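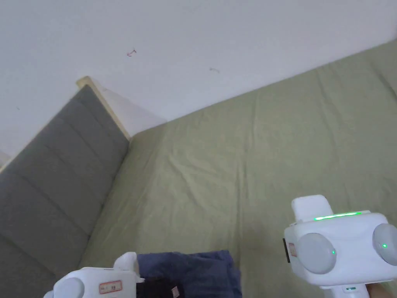
What do you do with a fitted sheet when the long side of the bed stands against the wall?
Pull the bed out by the width of your hand, put on the two wall corners first, then the two open corners, and push the bed back.

I put the question and the answer at the top so that people who are in a hurry can stop reading now. The rest is longer, and it is my reply to Zeeshan.

From: Merike Uibo
To: Plesham household list
Subject: Re: Fitted sheets, beds against walls, and clothes left on them
Date: 2021-02-01

Zeeshan Afridi wrote:

> Hello all,
>
> I have moved into a smaller room on Drustbridge Road and the bed
> only fits with its long side to the wall. Changing the sheet has
> become a wrestling match. I kneel on the mattress, I push the
> elastic down behind with my fingers, and as soon as I get off
> again one corner jumps up. By the morning there are creases
> everywhere and the edge has rolled up along the wall.
>
> Three things I would like to ask. Is there a right order for the
> corners? Is it worth buying those clips with elastic straps? And
> what do you all do with clothes that are not dirty enough for the
> wash but not clean enough for the drawer? Mine live on the bed,
> and every evening they move to the chair.
>
> The bed has a padded headboard, so I also wonder how one cleans
> such a thing. My last one was plain wood and I only wiped it.
>
> Zeeshan

Dear Zeeshan, dear all,

My daughter's bed has stood like this for many years, so I have had time to make all the mistakes. I will answer in your order.

The corners. I start with the corner at the head, on the wall side. Then I do the foot, also on the wall side. These two are the difficult ones, and while the sheet is still loose you have plenty of cloth to work with. If you begin on the open side, as I did for a long time, you have to pull the last corner over the mattress when everything is already tight, and you are doing it with your arm stretched as far as it goes. After the two wall corners, do the head on the open side and finish with the foot.

Please do not kneel on the mattress while you do this. Your weight presses it down and the sheet seems to fit, and then you stand up and the mattress rises and the elastic slips. I stand at the foot and lift the mattress corner with one hand. If your bed is too heavy to pull out, you can instead slide the mattress a little towards you on the base. Mine goes easily when I pull it by the side handle.

About the rolled edge along the wall. In my experience it comes when the sheet is not deep enough. Measure the height of your mattress with a tape measure. Mine is 26 cm, and I had been buying sheets for a thinner one without looking at the packet. The elastic must go under the mattress and lie flat there, it is not enough that it reaches the lower edge. After washing, cotton can become a bit smaller as well, so I would choose a sheet with some centimetres to spare. My good ones are from Dasard, and they have kept their shape at 40 degrees. The cheap pair I bought before them did not.

Small creases I leave alone. I smooth the sheet with the flat of my hand from the wall towards the room and that is all. I have met people who iron fitted sheets and I admire them, but I am not going to join them.

The clips. I bought a set of the strap kind and used it for 20 days. They do hold. But each time you change the sheet you must get them off again on the wall side, and this took me longer than the sheet itself. If you have the right depth you will not need them. If your sheet is too shallow and you do not want to buy a new one yet, then they are a fair solution — put them on the foot end only, where you can reach.

The clothes in between. We had the same travelling pile, bed to chair and chair to bed. What helped us was two hooks on the back of the door, one for trousers and one for jumpers. When the hook is full, something must go either into the wash or into the drawer. For things that should not hang, a knitted jumper for instance, I fold it once and lay it on the shelf with the label up, so I know it has been worn. Clean clothes I put with the label down. It is a small system, but the family has learnt it.

If you fold laundry on the bed, as I do, I advise folding on the bare sheet before you put the duvet back. A plain pale sheet is very good for this, because you can find the dark socks immediately. On my patterned one I lose them.

The headboard. Ours is also padded, with seams running across it, and dust sits in the seams. I use the vacuum cleaner with the soft brush, on the lowest power, and go along each seam from one end to the other. For a mark I take a white cloth, a little lukewarm water and one drop of washing-up liquid, and I dab, I do not rub. Try it first low down, behind the pillows. If there is a wooden trim on top, wipe it with a dry cloth before you begin with the vacuum, otherwise the dust falls on the clean fabric afterwards.

One more point which you did not ask. A wall beside a bed gets marks, from hands, from books, from pens if there are children. Mrs Paulauskas from our staircase told me to try a soft white eraser for pencil before any water, and this worked on our matt paint. For ballpoint it did nothing, and I have since painted over that part. Keep the tin if you have one, I paid for a whole new one to cover a spot the size of a coin.

When you push the bed back, leave a finger's width to the wall. The sheet does not rub there, and the air can pass, which is useful in an old house in December.

Does anybody on the list have experience with a zipped sheet, where the top part comes off and the bottom part stays on the mattress? I saw one for 71 pounds and did not buy it, but I am curious.

With kind regards,
Merike Uibo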